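Living room check before a rental, Drenadcombe flats

I use this list each Thursday. Comments are from my last visit to the Solwood unit.

Smoke alarm: OK. Test button pressed, sound is loud. Battery changed in February.

Outlets and cords: one comment. The Ovel lamp has a cord which passes behind the door. Please move it to the other wall.

Window locks: OK, but the left one is stiff and needs oil.

Heater: OK. Keep 5 inches free on every side. 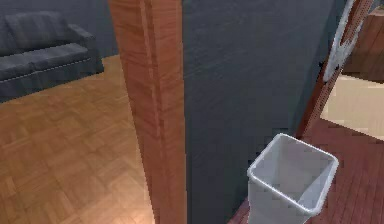

3 min read · 513 words

Floor: check that no plank is raised or moves under the foot. With parquet of short pieces I walk slowly along the sofa and then to the door. One piece near the door was moving, to be glued.

Sofa: press the armrest and the back, look for open seams. OK.

Bookcase: not OK. It is 155 cm high and has no wall strap. I wrote this also last time. Guests with children can not be accepted until it is fixed.

Exit: door opens fully, key is on the hook. The Higuchi lock code was changed.

Next check: the balcony rail, when the rain stops.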